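Grasp scoring, part two: shiny bags

I spent most of July on the grasp scorer in Penwood, and most of that time went to one class of object. Foil bags. The scorer takes a depth image and a color image, proposes grasps for a two-finger gripper, and ranks them. On boxes it has been fine since spring. On foil it was close to random.

The first thing I checked was the depth. Foil throws back highlights, and our stereo matching fills those patches with either nothing or garbage. The old code treated missing depth as free space, so a bag with a bright wrinkle down the middle looked to the planner like two small objects with a gap. It would then try to put a finger in the gap.

The fix was dull. Missing depth is now "unknown", and unknown pixels inside a color segment get the median height of that segment's edge. It took 17 lines plus a test. The planner stopped aiming at gaps the same afternoon.

The second problem was width. Penwood asked for an opening based on the segment's outline, and a crumpled bag has an outline that sticks out in odd places. I switched to measuring across the grasp line only, with a margin of 8 mm on each side. Mounir Zerouali had suggested this months ago and I had put it off, so credit to him.

Third was approach angle. In a deep container the walls rule out a lot of poses, and the collision check was running last, after ranking. We would score hundreds of grasps and throw out nearly all of them. It now runs first, on a coarse model of the walls. Planning went from 6 seconds to under one on my desktop.

What I have not solved is clutter. When a bag lies close to a box and a plastic pouch, the segmenter sometimes joins two of them – usually the shiny one and whatever is next to it. Chest freezers are good for finding these cases.

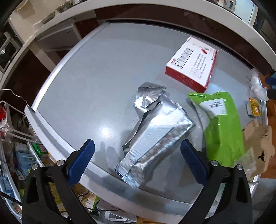
Siv Fjeld thinks I should stop patching the segmenter and score grasps straight from the color image, with depth used only for the final distance. She may be right. I would lose the width check in its current form, so I want to try it on a branch before deciding.

Next up is logging. Penwood saves the grasp it picked but throws away the other candidates, and that makes a bad pick hard to explain later. I plan to keep the top four with their scores.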